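Closton Putham Table
Modular worktable for craft rooms, classrooms and shared studios

If you've ever tried to cut fabric on a dining table with a fruit bowl at one end and somebody's homework at the other, you'll know why we love the Putham so much. It's a big, calm, pale work surface that comes in two sizes of panel, and you can add to it whenever the room (or the hobby!) grows.

Graciela Retamal drew the first one for her own bookbinding room at Narkside, and the shape has barely changed. She wanted to walk all the way around it, lean on it with both elbows and spread out a whole project without stacking anything. The corners are softly rounded, the edges are smooth under your wrists, and the legs sit far enough in that you won't kick them when you pull up a stool.

The top

Each panel is 60 inches long. Order one on its own, or set two or more side by side and join them with the Ren connector, a flat steel plate that bolts on from underneath. You get a thin seam where the panels meet and nothing sticking up to catch paper or thread. Plenty of our customers use the seam as a rough guide for squaring up cloth, and some split the table along it – tools on the far panel, work in progress on the near one.

The standard color is Oat, a warm cream that's easy on the eyes under bright lamps. Dark thread shows up on it beautifully, and so do dropped pins. 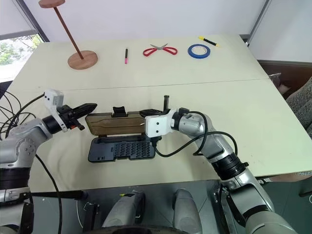

Light cream top, two panels joined. Red-handled scissors, marker and wooden stand not included.

The frame

Powder-coated steel, in Chalk or Moss. A single table holds 200 pounds spread evenly across the top, so sewing machines, small presses and a sleepy cat are all fine together. Every leg has a screw foot for uneven floors. Turn it by hand until the wobble goes, then give the lock ring a quarter turn.

Height is set when you order: desk height for sitting, counter height for standing. Not sure? Go with counter height and add a stool. It's so much kinder to your back on a long cutting day, and you can still sit when you get to the fiddly parts.

Putting it together

Two people can have a single table standing in an afternoon with plenty of time for coffee. The hex key is in the box, taped to the underside of the lid. Tighten the leg bolts only halfway until all the legs are on, then go back and finish them. If you're joining panels, level both tables first and fit the Ren plate last.

Care

Wipe with a damp cloth and a drop of dish soap. Pencil comes off with a white eraser. Use a cutting mat under rotary blades, and a trivet under anything hot – the iron especially!

Details

Panel length: 60 in
Load per table: 200 lb, evenly spread
Top color: Oat
Frame colors: Chalk, Moss
In the box: top panel, frame, legs, hex key, 3 spare bolts
Sold separately: Ren connector, castor set, under-shelf
Item no.: 177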